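Materials and Waste in Small Manufacturing
Week 3 handout: Scrap, offcuts and other things we pretend are free

Last week's tutorial established that most of you believe scrap is a cost. The accountants at Skurkwood believed it too, and for years they booked it under "sundries", next to the biscuits.

Start with the distinction the textbook makes badly. Process scrap is material you always expected to lose: the kerf, the sprue, the corner left over when you cut circles out of rectangles. Defect scrap is material you expected to sell. They often land in the same bin, and once they do, your data is soup.

Worked case: Plestix, moulded trays

Plestix buys 40 tonnes of resin a quarter and sells trays by the piece, so its yield figures have to cross from kilograms to units. The conversion used a tray weight from a drawing that had been revised 2 times since. On paper, the plant was creating matter — an achievement the annual report was too modest to mention.

Before the tutorial, work through the case using the corrected tray weight of 57 grams. Show your units. "It's obvious" is not a unit.

Things that cost marks in February

Treating resale value as if it cancelled the purchase price. A scrap dealer pays you for metal, and pays nothing for the labour you put into it.
Forgetting regrind. Material that goes round again hasn't left the system, and it shouldn't be counted as bought twice.
Quoting yield to three decimal places from a bathroom scale.

Reading

Tiongson course reader, chapter 3. The Staltico case is optional, although its centre section on bin labelling is better than it has any right to be. Skip the appendix; the colour charts have been photocopied into a uniform grey.
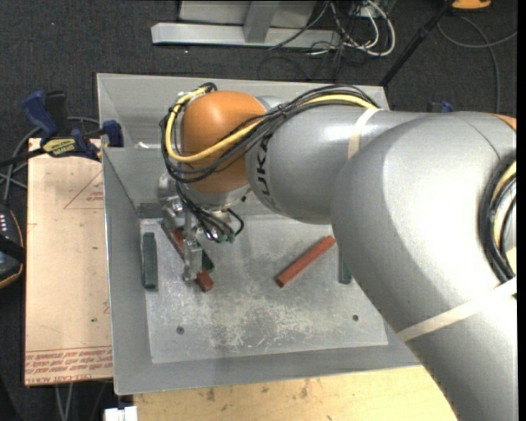
Bring a calculator to the tutorial. Phones are fine until the exam, when they become a disciplinary matter.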